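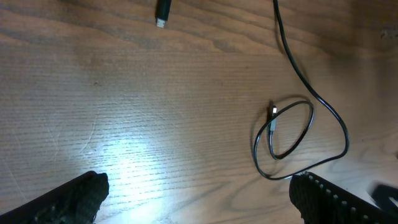
Cable practice at the Hillach workshop: two plugs, one loop of black cord and the gripper, seen from the wrist camera.

I have untangled a lot of chargers in my life, but I'd never done it with somebody else's fingers until I spent a morning at Hillach this March. The team there is collecting examples for a learning system they call Nerneck, and the subject this season is cables. Just cables! Picking them up, straightening them, putting a plug where a plug should go.

Karlijn Van Damme runs the collection floor, and she had me sitting at the controls before I'd finished my coffee. You move a pair of handles, the arm copies you, and everything gets saved: the wrist camera's view, the joint positions, how far the gripper is open. One go at the task is one example. They had 1159 saved when I walked in, and they want 2000 before they start the next round of training.

My first tries were terrible (I chased a cord across the table like it owed me money), and I asked if we could please delete them. Karlijn said a few would stay. She likes having clumsy starts in the set, as long as the person recovers and finishes the job, so the system gets to see what recovering looks like. The ones where I gave up got tossed.

What makes cables such a pain is that they never lie the same way twice. A block is a block, but a black cord on a shiny brown table can loop over itself any old way, and then the overhead lights bounce off the wood and the camera gets a big white patch to deal with. Ravinder Gauthier, who handles the training side, told me he wants the glare in there. An earlier set was recorded under soft, even light, and the system that learned from it got confused the minute somebody opened the blinds.

So between tries you toss the cords down again and don't fuss over them. Operators work in blocks of 10 tries and then swap out, and there are 6 people on the rota right now. I did two blocks and my wrists were done!

The cords and tabletops get changed next, and after that the whole setup moves over to the Declercq building, where there's more room. Ravinder hopes to have the first trained version trying plugs by itself soon after the move. I've asked to come back for that.

Last updated: 4:40 p.m.

We use cookies to remember your settings and see which stories get read. By staying on this site you agree to our cookie policy.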